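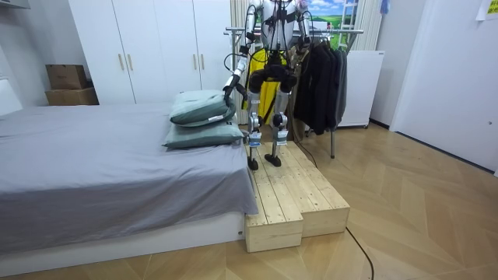

Do you need to be licensed to lead a naming ceremony for a friend's baby?

Anyone can lead one. A naming has no legal weight where we are, so you only need the parents' okay and something to say.

petalandpine
Thanks for the quick reply! So my cousin and her husband are doing a naming for their daughter on 12 August 2022 at Petchrat (the old orchard place outside Etstead, if anyone knows it) and they asked me to lead it. I've been to plenty of weddings but I have never stood at the front of anything. They want it to run half an hour. Is that normal? It sounds long to me with a baby involved.

mossyreader
Half an hour is way too long. I did my nephew's in twelve minutes and people were already looking at the food. Welcome, a reading, the name, promises from the godparents or whatever they're calling them, done.

JunebugOfficiant
I'm going to disagree with mossy. I've led 29 of these and the short ones can feel like a toast that got out of hand. People drove there! Let the grandparents speak, let somebody sing. If the baby fusses, hand her to a parent and keep going.

mossyreader
I mean, sure, if the grandparents can be trusted with a microphone. Ours could not.

petalandpine
Ha, one of them definitely can't. What about the script, do I write it all out or talk from notes? My draft is 1007 words right now and I haven't even gotten to the promises.

JunebugOfficiant
Write out every word, print it big, put it in a folder so it doesn't flap around. Read it out loud at home with a timer. I go at a little over 100 words a minute when I'm doing it properly, slower than I talk in real life, so your draft is close to ten minutes already and that's a good place to be.

tallgrass_tom
Notes for me, every time. My sister's ceremony was read straight off the page and I couldn't tell you one line of it. When our friend Waraporn Phetsri did my son's last October she had a card with the names on it and just talked to us, and my wife still brings it up.

JunebugOfficiant
Tom, that works if you're Waraporn. A first-timer with shaky hands and a card with four names on it, I don't know. I've seen someone blank on the baby's middle name.

tallgrass_tom
Fair. Put the full name on the card in capitals, then. And ask how to say it! Don't guess from the spelling.

petalandpine
Okay, folder AND card. Next thing, they want everybody to tie a ribbon on a branch while the name is read. I love it, but there's going to be a crowd and I can picture a line going all the way back to the parking area.

mossyreader
Have them tie it when they arrive. Or pass the branch along the rows during the music. Please don't make people stand in line in August.

curlywillow
Coming in from the wedding side of the board, we did ribbons and bought a roll from Jirnach that frayed the second you cut it. Cut them the night before and knot the ends. Also wind. We lost a bunch of them into a hedge.

JunebugOfficiant
I'd keep the tying in the ceremony, personally, but only for family. Everyone else on arrival like mossy says. (See, we can agree on something.)

petalandpine
That's what I'm going to pitch to my cousin tonight. Still stuck on the opening line, everything I write sounds like a greeting card.

tallgrass_tom
Start with "Good morning, come sit down." Worked fine at ours.

Contact the moderators | © Curia Ceremony Boards | Back to top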